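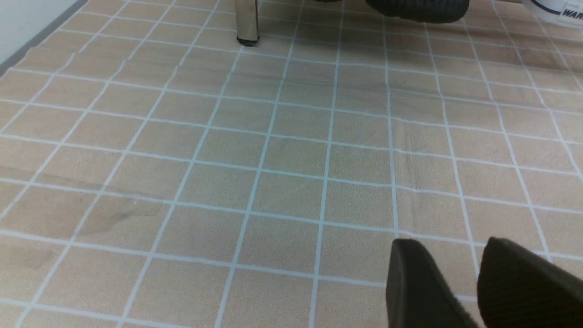 Harbridge wrist camera and gripper comparison, soft goods set

Version 1.1, June 3, 2023
Maintained by Leopoldo Zamudio

What this is

A set of short recordings made to compare two finger designs and two wrist camera mounts on the same arm. The fingers are called Drovus and Espinoza in the file names, after the two workshops that made them. The mounts are called high and low. Everything else was kept the same as far as we could manage: arm, controller, control rate, operator instructions.

The question we wanted to answer was a narrow one. When an operator drives the arm using the wrist view, how much do the fingers get in the way, and does moving the camera help enough to be worth the longer cable run? The objects are ordinary household things, with more weight on items that bend when you pick them up.

Contents

Episodes: 2,495
Episodes marked as failed by the operator: 489
Frames per second: 30
Episodes with a second camera view: 1,071

Failed episodes are included. They sit in the same folders as the rest and have the success field set to false. If you only want clean picks, filter on that field and not on episode length, as several failures run to full length.

Folder layout

Each episode has its own folder with these files:

wrist.mp4, the wrist camera video
second.mp4, the other camera, where there was one
joints.csv, joint positions and commanded positions
grip.csv, finger opening and motor current
meta.json, finger type, mount, object group, success, notes

Times in the two csv files are in seconds from the start of the episode. The videos start at the same zero. We checked this with a tap test at the start of each session and corrected the offset before export.

Object groups

Shoes were the group that told us most about the camera mounts. A canvas upper gives way when a finger presses on it, and the collar and tongue can hide the fingertip at the moment you need to see it. Laces were left as they were unless the notes field says otherwise. For this group we asked operators to come in from the heel end and take hold of the collar, one shoe at a time. Some took the side of the upper instead, and those are tagged side_grasp.
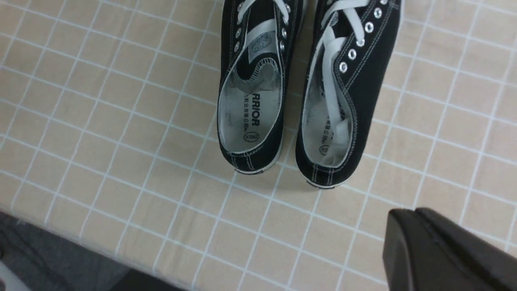

Cloths and small towels

Operators were free to choose the grasp point. Most pinched a corner. The Espinoza fingers have a thinner tip and got under a flat edge more often, but they also caught on the cover underneath and dragged it. Look for the tag cover_moved.

Boxes and tubs

Included as an easy group, mainly so there is a baseline with rigid objects. Both finger types did well and there is little to choose between them. The low mount loses sight of the top of taller boxes during the final approach.

Controller settings

The Skodum controller was used throughout, on its default impedance profile. Grip force was capped at the same motor current for both finger types. This is slightly unfair to the Drovus fingers, which are heavier and use a little more of that current just to move. We decided a shared cap was easier to explain than two tuned ones.

Exposure and white balance were locked at the start of each session. Autofocus was off. If you compare frames from different sessions you may see a small change in colour.

What we found

The high mount is the better choice for shoes. Operators made fewer second attempts with it and said they felt less need to stop and look. For cloths the low mount was preferred, as the edge of the fabric was easier to see close up. The difference between finger types was smaller than the difference between mounts, which we did not expect.

We have not done a proper statistical test. Operators got better during the work and the order of conditions was only partly shuffled, so please treat the above as our impression.

Known problems

Fingers often take up a corner of the wrist view. This is part of what we were comparing, so the video has not been cropped.

The grid printed on the working cover should not be used for calibration. The cover creases and the lines are not dependably straight. Use the camera parameters in calib.json.

A few episodes have gaps in grip.csv where the logger dropped samples. They are listed in gaps.txt.

The notes field is free text and the spelling varies. Search for both "lace" and "laces".

Licence and use

Free to use for research and teaching. Please keep this file with any copy you pass on. If you retrain or resample the data, say so in your own notes and give the version number above.

Changes

1.1: fixed the mount label on one batch of shoe episodes, added gaps.txt
1.0: first release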